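Why Does Toothpaste Come in a Tube?

Toothpaste is a strange kind of stuff. It is not a liquid like water, because it sits on your brush without running off. It is not a solid like soap, because you can squeeze it through a small hole. Scientists call something like this a paste. A paste stays still until you push on it. When you push hard enough, it moves. When you stop pushing, it stays put again.

That is the reason a tube works so well. Your fingers do the pushing, the paste comes out the opening, and it keeps its shape on the bristles long enough for you to get it to your mouth.

Before the tube

People cleaned their teeth long before there were tubes. Some rubbed them with powders made from crushed shells, chalk, or salt. Some chewed on the end of a twig until it frayed into a little brush. Later, toothpaste was sold in jars, and everyone in the house dipped a brush into the same jar. You can probably guess why people wanted something cleaner.

The first toothpaste tubes, in the 1800s, were made of soft metal. When you squeezed a metal tube, it stayed squeezed. You could roll it up from the bottom as you went. Most tubes today are plastic, or thin layers of plastic and metal pressed together. Many of these spring back a little when you let go, and some air gets pulled in.

How the paste gets inside

Look at the two ends of a tube at home. One end has a cap. The other end is flat and pinched shut. This flat end is called the crimp.

Most people guess that the paste goes in through the cap end. It goes in the other way. At the factory, the tube starts out open at the bottom, with the cap already on. A machine holds it upside down, with the cap pointing at the floor, and fills it through the wide end. Then the wide end is pressed flat and sealed with heat. The last step often stamps some numbers into the crimp. They can tell you when the tube was made or when to stop using it.

What is in it?

Most toothpaste has these things in it:

Something gritty. The grit is very fine, much finer than beach sand. It helps scrub off plaque, the sticky film that germs make on your teeth.

Water, plus something to keep the paste from drying out.

Fluoride. This is a mineral that makes the outside of your teeth stronger.

Something that foams. Foam helps spread the paste around your mouth.

Flavor. Mint is the usual one, but there are also strawberry, bubble gum, and even cinnamon kinds.

You do not need much. A blob the size of a pea is enough for children from age three to six, and older children don't need a big stripe either. Spit it out when you are finished.

Standing or lying down?

Hafþór Blöndal's class spent one Thursday talking about where toothpaste is kept at home. Some families lay the tube flat by the sink. Some put it in a drawer. Others stand it in a cup next to the toothbrushes, and then there is the question of which way up it goes. A tube kept with its cap down has one good point — the paste slides toward the opening, so it is ready when you squeeze.
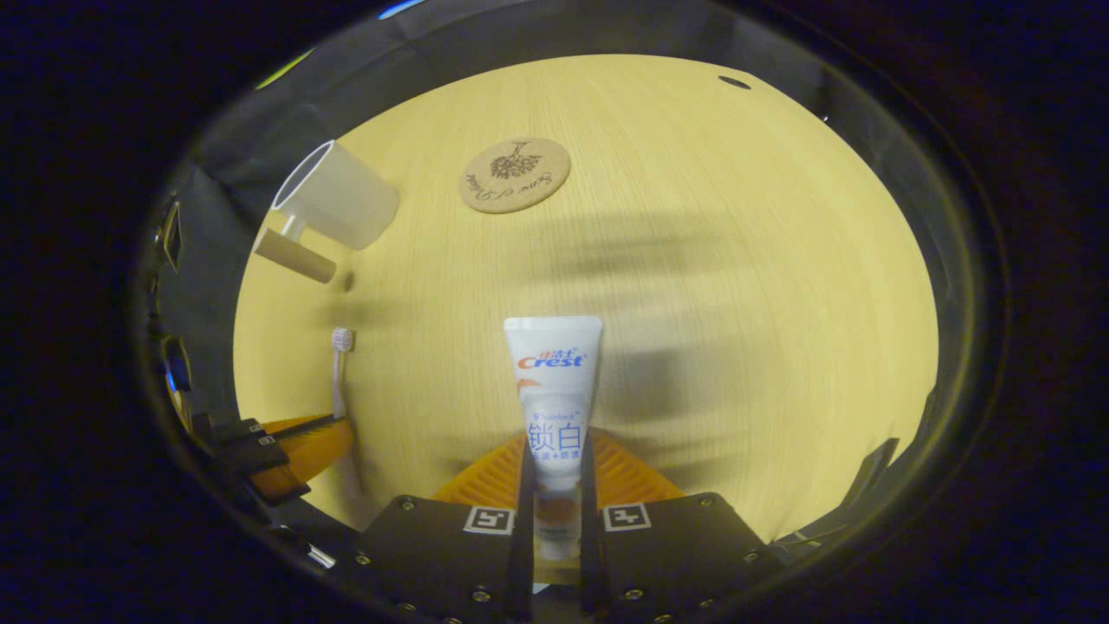
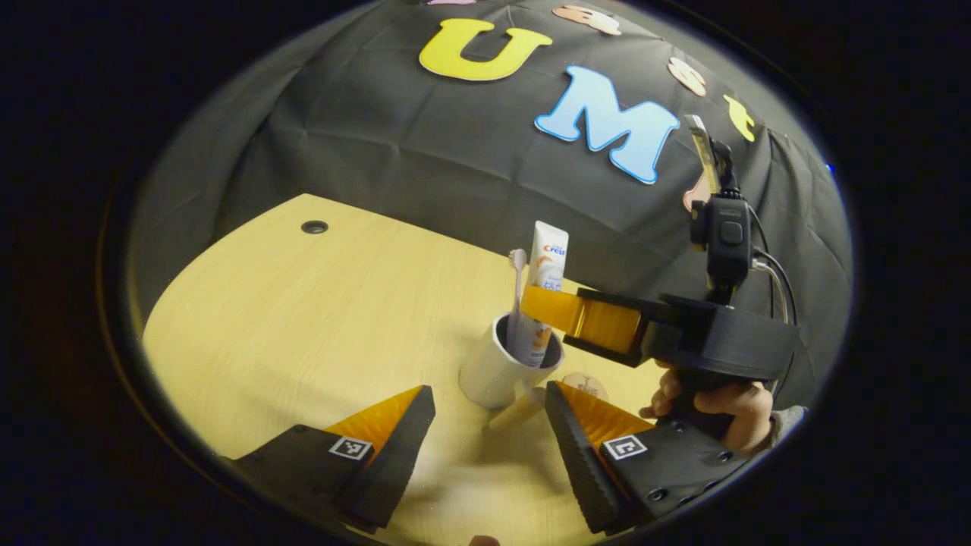
Toothpaste with its flat end up, and a cup for keeping it in.

A toothbrush should be kept with its head up so that air can reach the bristles and dry them. Germs like damp places. Rinse the brush well after you use it, shake off the water, and let it stand. If several brushes share a cup, try to keep the heads from touching. The cup needs washing too, because water drips down the handles and collects at the bottom.

Try it yourself

When your tube is nearly empty, ask a grown-up if you can have it. Lay it on the table and press with a ruler, starting at the crimp and sliding toward the cap. See how much paste is left. Then ask the grown-up to cut the tube open with scissors. Sille Nørgaard tried this with her tube and still got enough for two more brushings.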